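Tue 20 May

We have an accepted offer on the townhouse in Wultow. I said I'd write it up when there was something to report, so this is the report.

It's the end unit on Preltness Lane, the one with the green door that I wrote off in the spring as too expensive. It sat for 40 days and the price came down twice. Elvia Rosales, our agent, called on a Thursday and said the sellers had already moved and were paying on two places. We went back that evening. It looked the same as before, except the furniture was gone and you could see how worn the carpet was on the stairs.

We offered under the new asking price and asked for the washer and dryer. They countered in the middle and kept the dryer. I don't know why they wanted only the dryer. Elvia told us to take it, and we did.

## What we liked

The kitchen gets light from two sides. That was the main thing for me. Every other townhouse we looked at had one window at the front and one at the back and a dark stretch between them where you'd need a lamp on at noon. An end unit fixes that. It also means one shared wall instead of two, and the neighbors on that side told us they go to bed at nine.

The garage is a real one-car garage. The place on Ruotsalainen Court had what the listing called a garage, and our car would have gone in with the mirrors folded and nobody able to open a door. Measure the garage before you get attached to anything else in the house.

The monthly dues are higher than I wanted. They cover the roof, the siding, snow and the trash pickup. I read the association's last two budgets, and the reserve fund looked decent to me, but I am not an accountant. The rules run to 31 pages. Most of it is about parking. You can't leave a trailer out overnight, and door colors have to come off an approved chart, so the green stays for now.

## The inspection

Adwoa Sowah did the inspection and let us walk along with her, and I'd recommend going if your inspector allows it. She was there all morning. The report has 11 items marked for repair, and most of them are small:

- no anti-tip bracket on the stove
- a slow drain in the upstairs tub
- a missing piece of flashing over the back door
- two outlets in the garage that aren't GFCI
- the stair handrail, loose at the bottom

The water heater is the big one. It works, but it's old enough that she said to plan on replacing it and not wait for it to pick the day. We asked for a credit on that and on the outlets. The sellers agreed to the outlets and half the water heater. I thought that was fair.

I had a longer list of my own from walking around with a flashlight, and Adwoa went through it with me. The crack in the garage floor is a normal shrinkage crack. The stain on the laundry room ceiling was dry on her meter, and she thinks it goes back to before the current roof. She wrote both down anyway so there's a record.
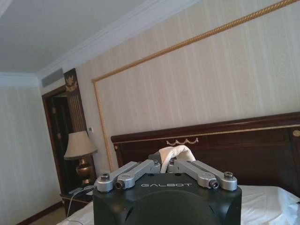 The handrail I'm going to do myself, and I'd sooner do it before we move the beds upstairs. The brackets are sound, it's the bolts at the bottom post that have backed out. They have a round head with a hexagonal socket in the middle, the same type as the two on those silver metal arms, so a regular screwdriver is no use and you need a hex key that fits snugly. I have a set somewhere in the basement. If the holes in the post have gotten too big I'll go up a size or fill them and drill again.

## What's left

The appraisal is ordered. The lender wants one more pay stub from each of us and a letter explaining a deposit, which was my tax refund. Insurance quotes are in, and Surkero came in lowest for a policy that works alongside the association's, but I want to read what it says about water backup before I sign.

Closing is set for the second week of June. Our lease here runs to the end of that month, so we'll have some overlap, and I plan to use it to get the stair carpet out. If anyone reading has pulled up carpet on stairs and found something decent under it, tell me how you got the staples out.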